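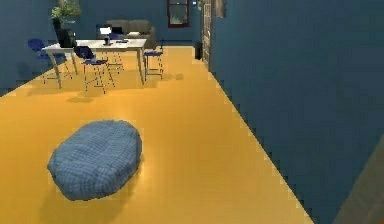

没写过代码的人，能用Ranine这套手柄教机器人干活吗？

能教，前提是有人先帮你把软件装好、底盘参数填好。之后就是握着手柄走一遍，按键存下来，再走一遍。我妈试过，存下来的示教能用。

分类：评测 > 机器人 > 遥操作与示教

先说结论，赶时间的看完这段可以走了。Ranine遥操作手柄套装，3973块，从Brunet买的。手感好，配套软件Geltside毛病不少，说明书基本没用。做移动底盘的示教，值。做精细抓取，别买，等下一代或者上主从臂。

用了多久？一月份到手，用到现在。主要在仿真里用，房间场景，客厅那种，桌子椅子沙发坐墩，让底盘从一头开到门口，中间别蹭家具。真机也开过几回，后面讲。

开箱。一对手柄，一个接收器，一根线，一张卡片。卡片上一个网址，点进去是法语，翻译插件凑合看。线偏短，机箱放地上的得自己备延长线。手柄比网图上小一圈，手大的朋友最好先摸一下再下单。

手柄本身。摇杆阻尼是我用过最舒服的，推一点点就走一点点，没有那种死区过了突然窜出去的感觉。教机器人走路这点特别要紧，因为你手抖它学手抖，你急刹它学急刹。以前用游戏手柄录的数据，回放出来一顿一顿，训出来的策略也一顿一顿，看着难受。换这个以后轨迹顺多了。

扳机是模拟量，行程长，我拿来当速度上限。半按慢走，按到底全速。绕椅子腿的时候半按，出了家具堆再放开。这个映射要自己设，默认是开关量，第一次用的时候我以为坏了。

续航，没掐表。上午十点开工，吃晚饭的时候还有电。够了。

软件。Geltside，唉。

装的时候让你选“示教模式”和“接管模式”，没有任何解释。后来摸明白了：示教就是从头到尾你开，全程记录。接管是策略自己跑，你盯着，看它要犯傻了按住肩键抢过来，开一段，松手还给它，抢的那段单独打标签。后面这个才是买它的理由。光靠从头开到尾录，机器人只见过你开得好的样子，一偏就不知道怎么回来。接管那几段正好就是教它怎么回来。

我的流程，抄作业的拿去：

先纯示教录92条，起点每次挪一挪，朝向也换。别老从一个地方出发，会背路线。
训一版，很烂，没关系。
开接管，让它跑，撞之前抢。抢的时候别急着往终点冲，先退，摆正，再走。
抢的片段凑到100条，混进去再训。

第二版就能看了。贴着坐垫绕的时候还是偏近，我心里发毛，但没蹭上。再往后提升就慢了，懒得再录，先这样。

有个坑，第一人称视角录还是俯视录，一定想好。我一开始图省事用俯视图开，开得又快又漂亮，结果策略吃的是车上那个低视角，分辨率也低，桌子底下什么情况它根本看不清，我绕开的东西它不知道我为什么绕。整批作废。重录的时候老老实实只看机器人看到的画面。开起来憋屈，拐弯全凭感觉，但数据对得上。软件里应该给个提醒的，没有。

再一个坑，停顿。人开着开着会停下来想，往哪边走啊。这几秒也录进去了。机器人学到的是：走到这儿，发呆。Geltside有个自动剪静止段的选项，藏在导出设置第二层菜单里，默认关。一定打开。阈值别设太大，不然连正经减速都给你剪了。

和仿真的连接。我用的是Idotgate，官方插件直接认，延迟感觉不出来。重置场景可以绑到手柄上，录废一条按一下就回起点，不用去摸键盘。录多了就知道这个键值多少钱。插件偶尔掉线，掉线那条不会存，也不报错，录完我习惯瞄一眼列表。吃过亏。

真机。接办公室那台小底盘，走无线，隔一堵墙就开始飘，指令一顿一顿到。同屋没事。肩键松手即停，这个设计好评，测了2次都立刻停住。真机示教我建议旁边站个人，手放急停上，别一个人又开又盯。

抓取也试了。拿摇杆控机械臂末端，前后左右上下再加转腕，映射做得再好脑子也转不过来。一个杯子折腾半天。录出来的轨迹一节一节的，先平移再转再平移，人伸手哪有这么伸的。同事Solène Langlois拿她那套主从臂录同一个活儿，捏着小臂往那儿一送就完了。没法比。所以抓东西的朋友看清楚，这玩意不是给你们的。

售后发过一封邮件问固件，隔天回了，态度好，答案没解决问题。后来自己降级固件解决的。

优点：摇杆、接管模式、重置快捷键、松手即停。
缺点：说明书、默认设置一塌糊涂、线短、无线穿墙不行、掉线不吭声。

价格嘛，3973买个手柄，家里人觉得我疯了。对比游戏手柄确实贵出一截。可是我之前用便宜手柄录废的那些天，也是钱阿。一周录一次的，别买。天天录的，买。二手也有人出，注意问清接收器在不在，手柄和接收器是配对死的，单丢一个就废。

下次写Idotgate的场景编辑器，等我把手头活干完在说。

评论

Anatole Marty：剪静止段那条救命了，我录的全在门口发呆。阈值你设多少？

楼主 回复 Anatole Marty：跟底盘有关，我是从最小往上试，试到减速不被剪为止。

夜班焊工：接管的时候抢晚了已经撞上了，那条还留吗？

楼主 回复 夜班焊工：撞之前那截删掉，退出来那截我留着。

小麦不吃面：求问左撇子能不能左右互换

Solène Langlois：可以换，设置里有。另外你那个杯子我录了一遍就过了，你写“半天”已经很客气了。

tuo_tuo：等抓取那代出了再说，先收藏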